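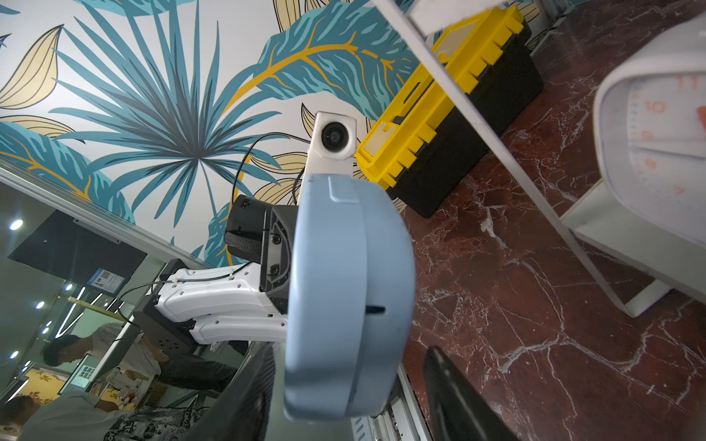
Light blue beside white and black.

Light blue

Light blue is what you get when you take blue and thin it out with white, and I could stop the article there, but I have been mixing paint for a living long enough that I have opinions! The name covers a whole family of pale blues. Baby blue is in it, sky blue is in it, powder blue is in it, and so is the color on the inside of my old kitchen cupboards in Fedadon, which never had a name at all. Where the family ends is anyone's guess. Go a bit greener and people start saying aqua, go a bit redder and they say periwinkle or lavender, and I have watched married couples argue over the same chip for half an afternoon.

Names and languages

English treats light blue as a kind of blue, the way it treats light green as a kind of green. (It doesn't do that with red. Light red is pink, and calling it light red sounds odd.) Some languages give pale blue its own everyday word. Russian has goluboy for the light one and siniy for the dark one, and speakers think of them as separate colors. Italian has azzurro sitting next to blu, and Greek has galazio and ble. Turkish mostly gets by with mavi for blue in general and lacivert for the dark navy end, and my friend Birsen Türkmen, who grew up speaking it, just says açık mavi, "open blue," when she wants the pale kind. I love that. I've started saying open blue in the shop and now the customers do it too.

On computers there's a named web color called lightblue, written #ADD8E6. It's grayer than most people expect. If you want the bright clear one you remember from summer vacation you're probably after lightskyblue, and that one is #87CEFA.

Where it shows up in nature

The sky is the big one. Air scatters the short wavelengths of sunlight more than the long ones, and that's where the blue comes from. Look straight up on a clear day and then look toward the horizon, and you'll see it go paler the lower you look. Painters have used that for centuries to make hills look far away.

After the sky there's less of it than you might think. Robins' eggs, forget-me-nots, some hydrangeas (the soil has a say in those), chicory growing along the road. Glacier ice can be a lovely pale blue when it's thick. The Trasden, our river, turns milky blue in May when the snowmelt comes down, and people drive out to look at it.

Mixing it

Beginners always start with blue and add white to it, and then they run out of bucket. Start with the white! Put the blue in a little at a time, stir far longer than seems reasonable, and let a dab dry on a card before you judge anything. A lot of paints change as they dry.

Which blue you pick matters more than how much. Ultramarine leans toward violet, so the pale version can look almost lilac in the evening. Phthalo blue leans green and it's terrifically strong, so go easy. Cobalt sits somewhere in the middle and costs more. A tiny bit of burnt umber knocks back a mix that looks like a candy wrapper. The old Etlow fan deck I keep under the counter has over 400 chips in it, and the pale blue pages are the dirtiest by far from all the thumbs.

Indoors

Light blue has been a bedroom and bathroom color for as long as I've been around. It gets called a cool color, and in a north-facing room it can really feel chilly, so I usually push people toward a mix with a little warmth in it. In a sunny room you can go as icy as you like. Ceilings are my favorite spot for it. In parts of the American South there's a long tradition of painting porch ceilings a pale blue-green known as haint blue, linked with the Gullah Geechee people and meant to keep spirits away. You'll also hear that it keeps wasps from nesting. Mine has had wasps.

Bulbs make a difference as well. Under a yellowish bulb a pale blue goes gray or a touch green, and under a daylight bulb it snaps back. Volkan Akyol over at Yazıcı hangs 2 lamps above his sample table, one warm and one cool, and makes you look under both before he'll open a can.

Clothes

The pale blue dress shirt is everywhere in offices, and it hides yellowing a good deal better than a white one. Faded denim is light blue by way of wear, the indigo coming off a little at each wash. Pale blue for baby boys is newer than people assume, by the way. Customs were all over the place well into the twentieth century, and plenty of girls wore it.

See also: Azure, Cyan, Indigo dye, Periwinkle, Whitewash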